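Nightstand Questions, Answered

I get a lot of email about bedside furniture (more than I ever expected when I started Clelley out of my spare room!), so I finally put the ones that keep coming back on one page. If yours isn't covered, write to me and I'll add it.

How often should I clear off my nightstand?
I do mine every night, and it takes me two minutes. If that sounds like torture, pick one time, say 8 in the morning while the coffee's brewing, and stick with it. Bowls and glasses go to the kitchen, wrappers go in the trash, water bottles get refilled or recycled.

What do you keep in the top drawer?
Lip balm, a pen, earplugs, one book, charger. My friend Sabina Kolář keeps hers completely empty and sweeps everything into it when company comes over – I can't argue with that.

How do I clean inside the drawers?
Pull the drawer all the way open and take everything out first. I know it's tempting to just push stuff around with the cloth, but crumbs love the back corners. Vacuum with the little brush if you have one, then go over the bottom and sides with a barely damp sponge. Leave it open until it's dry.

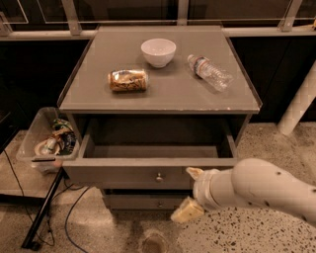
The knobs are worth a wipe too while you're down there. They get touched all day long and I forgot about mine for years. A drop of dish soap on the sponge, go around the edge where the knob meets the drawer front, then dry it with an old T-shirt.

The paint is chipping along the front edge. Do I have to redo the whole thing?
No! Edges take all the bumps, so that's where it usually starts. Sand the chipped spots lightly with fine paper, wipe off the dust, and dab on matching paint with a small brush. Two thin coats beat one thick one. Gray is pretty forgiving, white is a pain. Shuk-fan Chou wrote in last June to say she used a cotton swab for the tiny spots, and I've been doing it her way ever since.

Can I put a wet glass or bottle right on the painted top?
I wouldn't. Use a coaster, or a small tray if you're a midnight snacker like me (chips, mostly).

My drawer sticks. Help?
Rub a plain candle along the runners and slide it in and out a few times. If it still drags, check for a sock behind it – I've found three.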